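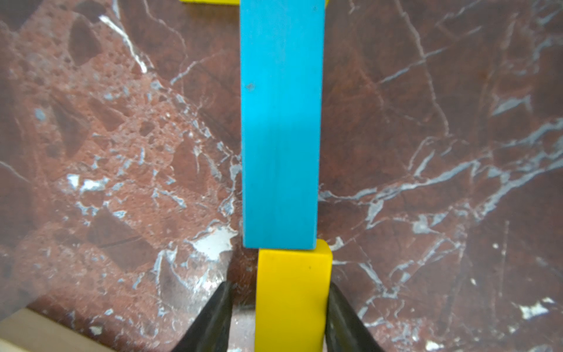 Yellow block in the gripper, blue block at its end, on the marble table at the Seron open day.

Seron opened its workshop to visitors for an afternoon in May, and 22 of us signed up through the Jiltel newsletter. We were split into two groups. Mine went first with Birgit Hinrichs, who runs the handling work.

She began with the coloured wooden blocks. Each arm has two black fingers, and the job is to pick up painted pieces and set them down where they're wanted. Birgit said the grip itself is the easy part — most of their time goes into getting the approach angle right.

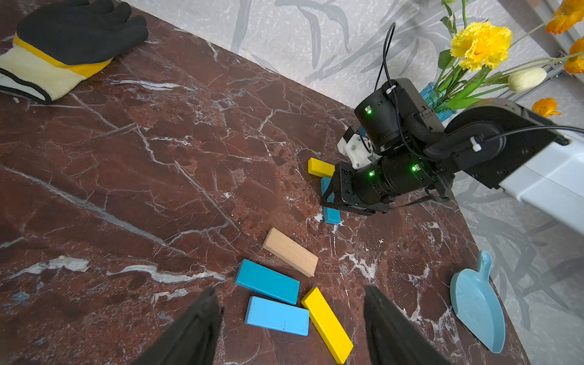
We had 15 minutes at the table, then questions. Tassanee Kaewsai asked what happens when two arms want the same block. One waits, was the answer, and the rule for which one is still being changed.

Zorica Radulović took us through the control software, called Zudo. It was harder to follow from the back, and the screen was small. Tea was in the front office. The next open day should be in spring, with room for seven more people. Street parking is metered until 6 p.m.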